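Depth holes, and a planner that believed them

I spent most of December on one bug in Brundska, our grasp planning stack, and the notes may save someone else the trouble.

The symptom was simple. With flat objects lying on a dark surface, the planner would return a valid grasp pose, start the approach, then abort at the last check with a collision between the left finger and nothing. It happened in 191 of 685 simulated runs. On lighter surfaces it never happened at all, so I blamed the renderer and lost a week to that.

The wrist camera sees its own fingers, so we mask them out before building the height map. The mask comes from the joint state, rendered through the same camera model. Ours was being rendered from a joint state 2 control ticks old.
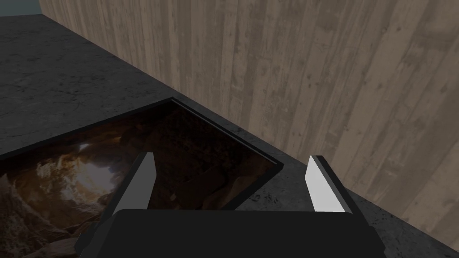 At constant speed the lag costs a few pixels along the finger edges. During deceleration it changes sign, and a thin strip of finger pad leaks into the height map as a ridge standing well above the floor. The outlier filter should remove it, but the filter compares colour as well as depth, and a dark finger edge against dark stone passes as one continuous surface. Hence the difference between floors.

Rostam Tehrani suggested dilating the mask by 6 pixels. I tried it and the aborts went away, but so did the near edge of anything thin, and the Trandden test set has plenty of thin things in it. The proper fix was to buffer joint states with their timestamps and interpolate to the exposure time. Bundisen already did this for the base camera. I had copied everything except that part.

The patch is in the main branch. Bouzid still uses the old mask node and will need the same change before anyone plans with it.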